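The Famdale pair is a set of two hand-held grippers used for teaching household jobs to a robot arm, and I've looked after one since March, so forgive me if this entry gets a bit fond! Each gripper has its own printed marker, which lets the software work out where the tool is (and which way up). The Troltgate edition costs 1,999 and comes with Wunderlich cables, a bit stiff for my taste. 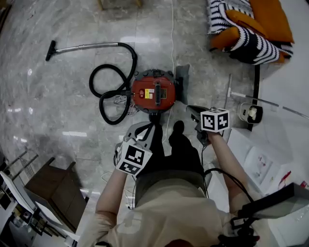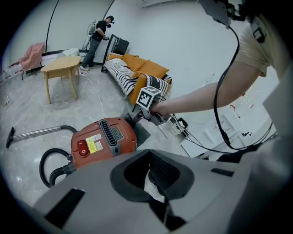 Setting up starts with the markers, and I always wipe them before anything else. A smudge on one of those black-and-white squares can throw the tracking out by up to 20 millimetres, enough to miss a handle completely. Then come the cables. I run mine down alongside the arm like the black ones by the vacuum cleaner, leaving enough slack to bend right over to the floor, and tug each plug gently. The Clania software wants 57 seconds to calibrate, so put the kettle on.

Repairs are mostly jaw pads. They're held by 2 screws apiece, and I'd buy spares early, as mine took ages to arrive.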